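Subject: Re: [chores-list] So can it tidy a desk yet or not

Mingxuan Pan wrote:

> I keep reading on this list that household robots are "nearly there" and have been
> reading it for 4 years. Simple question for those of you with an arm on a bench.
> My mother has bad hands. She can't do lids, can't do buttons, drops pens and
> then can't get them off the floor. If I bought something this December, what
> would it do for her on a Sunday when I'm not there? Not a demo. I mean the boring
> stuff, pens back in the cup, mail off the table, a mug to the sink.
>
> Also is Savine worth the money or is it the same software as Lanodetti with
> a nicer box? The sales guy wouldn't say.
>
> Mingxuan

Quick reply, between two other things, sorry for the state of it.

Short answer, no. Don't buy for December. Longer answer below, skip to the end if you only want the Savine part.

Pens first, seeing as you brought them up and pens are what I've been stuck on for weeks. Pen in cup, pen out of cup. Sounds like nothing. Your mother's desk is going to be harder than my bench in every way I can think of and my bench is still giving me trouble. White table, one cup, one pen, that's the whole job. Start there, and only when that's solid do you get to add a second pen.

Taking the pen out is the easy half. Come down from above, fingers open, close on the cap end, lift straight. Where it goes wrong is the lean. A pen in a wide cup never stands up straight, it rests on the rim at whatever angle it likes, so if you come down dead vertical you pinch it crooked and it swings when you lift. Or one finger lands on the rim and the cup comes along for the ride. A light cup will tip over from a touch you'd never feel with your own hand.

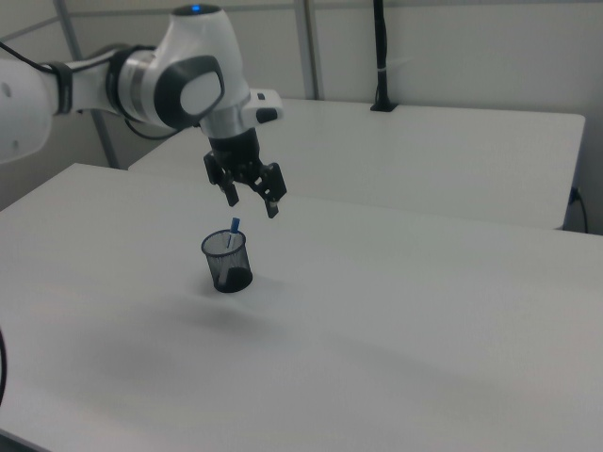 Mesh cups are a pain on top of that. Depth cameras hate mesh. Half the points go through the holes, so the software thinks the cup is a sort of fog with a rim on it. We had a run where it planned straight through the side becuase as far as it knew there wasn't a side. Swapped in a solid ceramic mug and the numbers jumped overnight, which tells you how much of this is the arm and how much is just being lucky with your crockery. I went back to mesh anyway. People own mesh cups.

Putting the pen back is the hard half. You're holding it by one end, it has rotated a bit in the fingers, and you don't know how much. Opening of the cup is plenty wide for a person. For an arm that's off by a little at the tip and doesn't know it's off, it's a coin toss some days. What a person does is bump the rim, feel it, slide over. Nearly all the setups I've seen don't feel anything useful, they push until a limit trips and then stop and wait for me.

Numbers, for those who always ask. 3183 logged tries on the bench since we started keeping proper records, both directions. Not going to give a percentage because it moves so much with the cup and the lighting that any one figure would be a lie. Will say that on a good day I can get 16 in a row with nothing touched. Then I move the cup two inches over, or the sun gets round to the window, and it misses 4 of the next batch. Same arm, same pen. That's the gap between a video and a thing you leave alone with your mother.

Floor pens – forget it. Needs a base that drives, an arm that reaches down, and something that can spot a thin thing on a rug. Zulholm claims all three. I've seen theirs do it on a hard floor with a person standing next to it holding the stop button. Didn't see it on a rug, asked, got told next version.

Mail off the table, no. Flat paper on a flat surface is miserable for two fingers. You can slide it to the edge and grab it there, I know a couple of people on here have that working (chime in?) but it's slow and it wants a clear edge.

Mug to sink, maybe, if the mug is always in the same place and empty and you don't mind how it lands. I would mind.

Where it does work now is shop floor stuff. Same part, same tray, same spot, all day. Thorlacius has 2 cells doing bin to fixture and they're happy with them, last I heard. But look at what they did to get there, everything is bolted down and no one wanders through. You can't bolt down a kitchen.

Savine v Lanodetti. Not the same software, your sales guy should've just said so. Savine is easier to set up and worse once it's set up, if that makes sense. Lanodetti took me most of a weekend to get talking to anything, and the manual is bad, but when it misses it tells you why. For a bench I'd take Lanodetti. For a house, neither one. Both need somebody in the room who knows where the stop is.

For your mother, a reacher grabber, a jar opener that clamps under the cabinet, and fat foam sleeves on the pens. Button hook too. Dull answer I know. All of it together costs less than shipping on the arm, and she can use it this Sunday. If she'd rather not bend at all, put a string on the pen like at the bank, my aunt did that and it's fine.

Ask me again next year. I've got a wrist fix to try that lets it give a little when it hits the rim, will post to the list if it does anyhting. If someone has a mesh cup dataset they can share, mail me off list please.

Have to run, phone's going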